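Can a robot mend your computer yet? I went to ask a man who'd know

I'd been promised tea and a biscuit and I got both, which put me in a good mood before we'd even started. Damián Zapata runs the bench side of Cotel, a repair and refurbishing shop that takes in old office desktops, sorts them out and sells them on. He's been doing it for 18 years. For the last three he has also been trying to get a machine to do part of it, and I wanted to know how that was going.

"Slowly," he said, before I'd sat down. "Write that first. Then you can put all the nice things."

So, slowly it is. But there are some nice things too!

Cotel gets its computers in batches, mostly from offices having a clear-out. A big one can be 300 machines, and when it arrives there's hardly room to get to the kettle. Every one of those has to be opened, looked over, stripped of whatever's no good and given new memory or a new drive. It's fiddly and it's dull, and Damián says the dullness is what got him thinking.

"People imagine I wanted a robot so I could get rid of somebody. I wanted one so I could stop hearing myself sigh. You do your fortieth memory swap of the week and your mind is on the beach."

The arm at Cotel works at one end of the long bench, under a lamp, and the software that tells it what to do comes from a small outfit called Prulby. Damián talks about them the way you'd talk about a nephew who's bright but never rings. They send an update, he tries it, he writes back with a list of everything it got wrong. The last list was from April and he read me bits of it with real pleasure.

"'Went for the latch, stopped, went for the latch, stopped.' That's a whole morning, that line."

I asked what it was good at, because he'd started with the complaints and I thought someone ought to stick up for the poor thing. He did think about it.

"Knowing where things are. It's better than I expected at that. You put an open case in front of it, a model it's never met, and it can find the memory slots and the processor socket. Two years ago it needed everything in exactly the same place, to the millimetre. If I nudged the case with my elbow, that was the end of the job."

And what's it bad at?

"Cables," he said, and then he said it again, a bit louder.
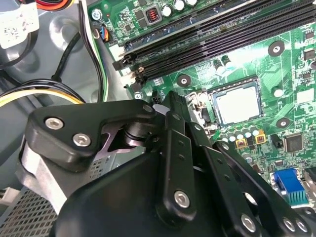
What would you trust it to do tonight, with the lights off and everyone gone home?

"Taking out old memory sticks from one kind of machine, with the cables tied back first by a person. I'd be happy with that. Putting new ones in, I'd want to be in the building."

The trouble with cables, as he explained it to me (twice, I was slow), is that they don't stay where you left them. A slot is a slot. A bundle of wires flops about, it springs back, it hides the very thing you were after. You or I push it aside with the back of a finger and don't even notice we've done it. The arm has to decide that the wire is in the way, decide where to shove it, and then look again at everything, all over.

"My hand knows how hard it's pushing. When a memory stick goes home you feel it, there's a little give and then a click. I can teach a teenager that in ten minutes. I've been teaching the arm for three years and some days it still presses like it's ringing a doorbell."

He timed it for me once, on a clean machine with nothing in the way. A swap took it 3 minutes. Damián takes 40 seconds, and he'd like it known that he was holding a biscuit.

Still, he's not gloomy. He'd been to look at another shop, Jitpraphai, where the arms only do cases and screws, hour after hour, and he came away rather jealous. Undoing screws is something they've pretty much got sorted. He reckons that's how it'll come to places like his, one boring little job at a time, with a person doing the awkward bits in between.

I wanted to know about home, of course, because my own interest in all this is entirely selfish. Would he have one in the kitchen? His sister has been reading about a house robot called Cinov and keeps sending him links.

"She wants it to fold the sheets. I said, have you seen a fitted sheet? That's one enormous cable! No. Loading a dishwasher, maybe, if you always buy the same plates. Wiping a table, fine. Anything soft, or anything that moves when you touch it, I'd give it a good while yet."

I told him my plates don't match. He looked sorry for me.

We finished up by the shelves at the back, where the ready machines wait for collection, and I asked whether he'd do it all again, knowing how long it would take. He said he'd start with the screws next time, and he'd tie the cables back from the first day. Then his phone went. It was Prulby, with another update, and he went off down the bench to try it.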